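Search the collections
Enter keyword or item number
Search

Kikberg Household Collection
Gallery: Everyday Drinkware, Clear and Colored

Reading time: 6 minutes

The Kikberg Household Collection lends tableware to schools, clubs, residents' associations and private households in the district. The drinkware section is the most heavily borrowed part of the collection and currently stands at 268 pieces, of which 118 are colored. The remainder are clear or frosted. This gallery presents a small selection from the section, together with notes on how the pieces are sorted, set out and returned to the shelf.

The selection was made by Nelu Furtună, who has charge of the section. It favors ordinary pieces over unusual ones. Borrowers who have used the collection before will recognize most of the shapes, and those planning a first loan may find the notes useful when deciding what to request.

Colored cups

The colored cups were acquired over several years and do not form a single matching service. Yellow, blue, turquoise and pink are all represented, in shades that differ slightly from one group to the next. The surfaces differ as well. Some cups have a wavy or dimpled texture, others have flat facets near the base, and a number are smooth from rim to foot.

For this reason the section does not describe its colored cups as sets. They are lent by color and by approximate size, and a borrower who asks for blue cups should expect some variation. Where a close match matters, as it may for a formal table, the request should say so and the pieces will be chosen together. 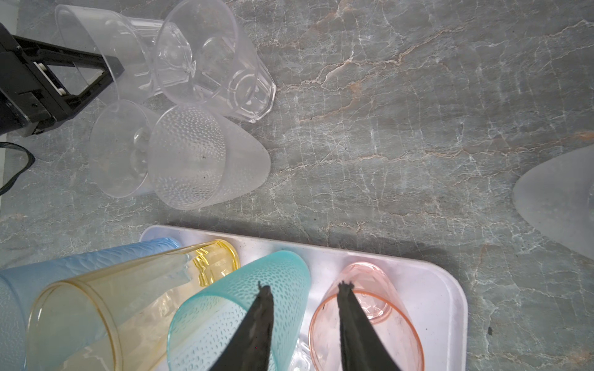
Texture is recorded on the item card along with color. The practice began after several borrowers reported that smooth cups were difficult for young children to hold, and it has proved useful for other reasons. A dimpled cup and a smooth cup of the same color look very different once they are standing side by side, and a mixed group can appear careless even when the colors agree.

The cards use a short list of terms: smooth, dimpled, wavy, faceted and paneled. A cup with more than one kind of surface is entered under the one that covers the greater part of the body. Faceting confined to the foot of a cup is noted separately. Staff are asked to keep to these terms, as earlier cards used "bumpy," "pebbled" and "hammered" for what appears to have been the same finish, and a good deal of time was spent bringing them into agreement.

Clear and frosted cups

Clear pieces are easily confused with one another. On a crowded counter, a tall clear cup and a smaller paneled one can be told apart at a glance only if there is some space between them, and frosted cups tend to disappear against a pale surface. The section therefore sorts by height first and by body shape second. Color is left until last, even though it is the feature most people reach for when they begin.

Frosted cups are kept with the clear ones for lending purposes. They are often requested together, and a table that alternates the two can be very pleasing. The single exception is the pale blue frosted group, which is shelved with the colored cups under the shelf name Ratis. The name refers to the shelf only and carries no information about the maker.

Setting out

Each loan is set out before it is packed. The purpose is to let staff check the pieces against the request and to look for scratches, clouding and chips under good light. Cups are first laid down on the counter in whatever order they come from the shelf. They are then stood upright, beginning at the back of the space and working forward, so that a sleeve or a cord does not have to pass over pieces already in place. 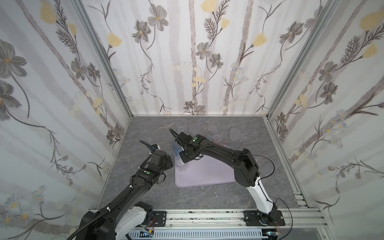
A light, plain base is preferred for this work. Colors read accurately against it, and a clear rim is easier to follow than it would be on patterned stone. The base should be large enough to hold the group being checked with some room to spare -- if the cups reach every edge, the group is too large and should be divided in two.

Pieces that fail the check are set aside on the shelf called Vlad and are examined again at the end of the month. Light surface marks do not exclude a cup from lending. A chipped rim does, without exception, and so does any crack that can be felt with a fingertip. Clouded pieces may remain in use for craft sessions, planting and similar purposes, and are marked on the foot so that they are not sent out for drinking.

Arranging by row

When a loan includes both colored and clear pieces, the section places the colored cups in front and the clear cups behind. The arrangement has two advantages. The colors can be compared directly, with nothing standing before them, and the clear cups take a little color from the row in front, which gives some idea of how the pieces will look on a table.

A display group of 6 is usual. It is large enough to show the range of a loan and small enough to be checked in one look. Borrowers collecting in person are welcome to see the group before it is packed and may exchange pieces at that point. Exchanges made later, once the crate has been closed, require a new loan slip. 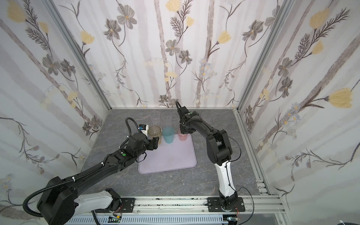 Amber-yellow, light blue and pink cups in the front row, with clear cups behind. The patterned walls include large yellow tulip blossoms and small lavender daisies.

The choice of three colors is a matter of habit and is open to change. Turquoise may be substituted for light blue, although the two should not be placed next to one another, as the lighter cup then appears faded. Pink cups in the section are often small and are best placed at the end of a row, where the difference in height is less noticeable.

Floral backgrounds call for some restraint. Where the wall behind a table carries a busy pattern, two or three colors are generally sufficient, and one of them may be taken from the pattern itself. Amber-yellow against yellow tulips is a dependable example and has been requested by name since February.

Mixed drinkware

Larger loans bring together tumblers, cups and stemmed pieces. These take up considerably more counter space than their number would suggest. Stemmed pieces in particular need a clear margin on every side, and they are placed upside down while the rest of the loan is being assembled. Tumblers may be laid on their sides for inspection of the foot, provided that they are not left near the front edge of the counter.
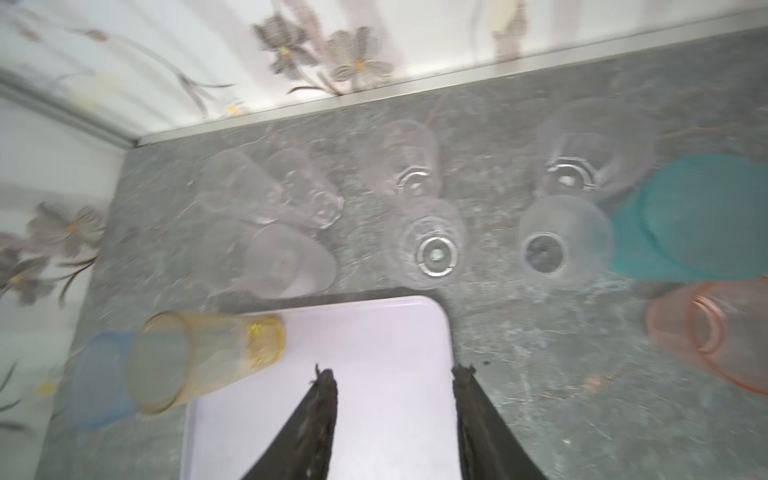
Mixed drinkware on the counter: an amber-yellow tumbler on its side, a light blue cup behind it, and stemmed glasses turned upside down. Gray flowers with yellow centers decorate the wall.

Mixed loans are packed by type, with the stemmed pieces in the upper layer. The section uses divided crates of the Kevilon pattern, which hold tumblers in the deep compartments and cups in the shallow ones. Borrowers are asked to return pieces to the compartments from which they were taken. A diagram is attached to the inside of each lid -- please do not remove it, even if the crate is being used for other items in the meantime.

Returning a loan

Pieces should be washed by hand in warm water with a mild soap, rinsed, and left to stand on a cloth until dry. The textured cups benefit from a soft brush, as residue collects in the dimples and along the edges of the facets. Abrasive pads should not be used on any piece in the section. Cups should not be stacked while damp, as they may hold fast to one another and are easily scratched when pulled apart.

Damage is to be noted on the loan slip. No charge is made for a single damaged cup, and the note allows the item card to be brought up to date. Missing pieces are treated in the same way if they are reported when the crate is handed back.

Requests for drinkware may be made at the lending desk, Room 2, or by letter. Please state the number of pieces required, whether clear, frosted or colored cups are preferred, and whether stemmed pieces are needed. Item cards for the full section may be consulted at the desk during lending hours.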